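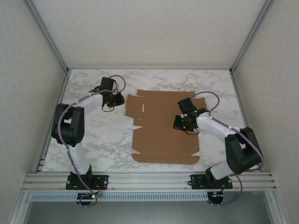
Skullon 4 – Bimanual Planning and Control Software

Skullon runs two small arms from a single planner. It was written for tabletop jobs where both arms work on the same flat part, such as folding a box blank, opening a pouch or lining up a sheet against a stop. Version 4 is the current release and replaces the separate left and right controllers used in version 3.

What it does

The planner treats the pair as one system. A motion for the left arm is always checked against where the right arm is and where it is going, so you don't have to write wait conditions by hand. If a path can't be found, the planner says which links are too close and at what point in the motion.

The fold editor works from an outline of the blank. Draw it or load a DXF file, mark the crease lines, and set the order of the folds. Slots, notches and cut lines are kept as real edges, so a grasp point will not be placed over a gap. Narrow flaps can be given their own approach angle and closing speed.

Perception

Skullon finds the blank from one fixed camera. Plain brown cardboard on a light, patterned surface is handled with the default settings. Very glossy board may need the exposure set by hand in the Camera tab. When an arm covers part of the blank, the tracker fits the outline to the edges it can still see and shows a confidence score. Below the limit you set, the job pauses – it does not guess.

Timing and logging

Joint commands go out every 4 ms. Joint positions, gripper state and planner messages are saved for the last 600 seconds of each run and can be played back in the viewer. Longer logs can be turned on if you have the disk space.

What you need

Two six-axis arms with a supported driver
One fixed camera with a view of the full work surface
A Linux computer with 15 GB of free disk space
A wired network connection to both arm controllers

Drivers for Clikdale arms are included. Mangubat grippers are supported through an add-on, which is free with any license. For other hardware, the driver template comes with a working sample and a test script.

License and support

Each license covers one cell with two arms. The trial runs for 40 days with all features on, and jobs saved during the trial open in the full version. Version 3 job files can be imported, but fold orders need to be checked again after import.

Skullon is developed and sold by Plindden. For questions about drivers or custom fold templates, ask for Anderson Leite in technical support.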